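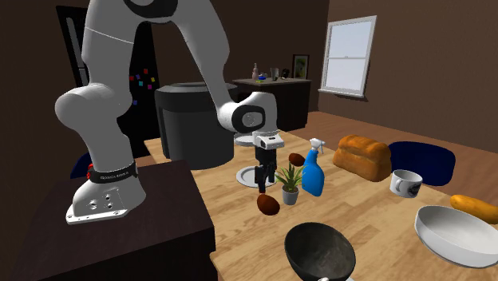

Imagen: Archivo Prokarbridge

El sexteto Flara presenta su nuevo disco en el Teatro Kamolrat, con cena incluida y sin discursos

Junthorpe, 30 de mayo de 2020. Flara vuelve a los escenarios en noviembre con Kamino de vuelta, un álbum de rhythm and blues que el grupo llevaba anunciando desde antes de haberlo escrito. Lo edita Prokarbridge, que se ha armado de paciencia y ha fijado por fin una fecha.

El disco se grabó en 27 sesiones, de las que el cantante, Lertchai Prasertsri, dice recordar con cariño las 3 últimas. «Las demás fueron educativas», apunta. Napaporn Nuchit firma casi todas las letras y Bogdan Olszewski toca el órgano Hammond – un mueble que no cabe en el ascensor del teatro y que subirá, como siempre, por la escalera. 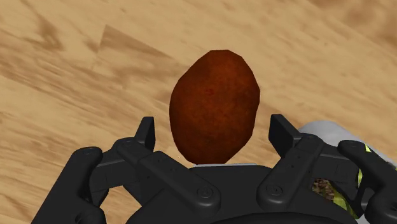

¿La entrada incluye la cena?
Incluye el bufé completo y el concierto; las bebidas se pagan aparte, en la barra del vestíbulo.

El aforo es de 1.537 localidades, de las cuales 60 se reservan a los vecinos de Junthorpe que aguantaron los ensayos con las ventanas abiertas. La venta se hará en la taquilla del Kamolrat y por teléfono, en horario de mañana.

Abrirá la velada Hawi Assefa, sola con su guitarra, y habrá un bis pactado de antemano para que a nadie se le enfríe el café.
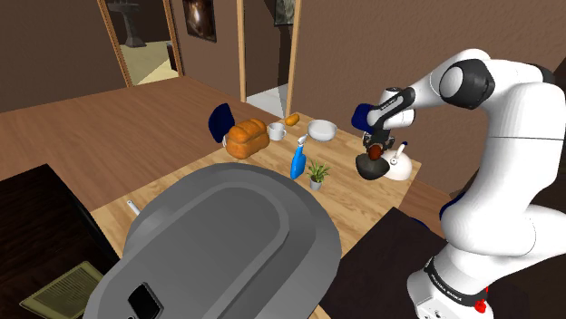 Kamino de vuelta, lo nuevo de Flara, en noviembre.

Las solicitudes de entrevista y acreditación deben dirigirse a Khurram Magsi, en la oficina de prensa de Prokarbridge. Contesta a todos los correos, aunque prefiere los cortos.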